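Plalum Powder Canisters
Airtight storage for flours, starches and fine sugars

The Plalum canister is a square-section container with a silicone lid seal and a removable leveling bar. It is made for powders with a fine grind, which tend to work their way past the threads of ordinary screw-top jars. The lid closes with a single center latch. The seal lifts out for washing and goes back in with the ridged side down.

Sizes

Small: holds 500 g of cornstarch, potato starch or tapioca flour
Height of small canister: 138 mm
Width: 100 mm, all sizes
Case quantity: 6

Medium and large canisters share the same footprint and stack on the small one. Lids are interchangeable across the range. 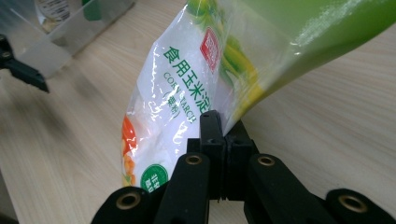 Starch picks up moisture and odors from the air once its packaging is open. A folded bag held with a clip slows this down but leaves gaps at the corners. Film bags of cornstarch, such as the green and white one with 食用玉米淀粉 printed on it, can be emptied straight into the canister, or the printed panel can be cut out and slipped into the label sleeve on the front. The sleeve takes paper or film. Keep the date code with the panel if it is printed elsewhere on the bag.

Filling

Wash and dry all parts before first use. Any water left in the seal groove will form paste. Pour slowly, tap the base on the counter to settle the contents, and stop below the molded fill line. Wipe the rim before closing – powder on the rim is the usual cause of a lid that will not latch.

Cleaning

Body and lid: dishwasher, top rack. Seal and leveling bar: hand wash only. Do not use the body in a microwave or oven.

Spare parts

Seals and leveling bars are sold separately under the Zakeck parts list. Older canisters with the two-piece latch take the earlier seal, which is narrower. Check the latch before ordering. For orders by the case, write to Saadet Yalçınkaya in trade sales and state the size and lid color.

Page revised Jun 20, 2020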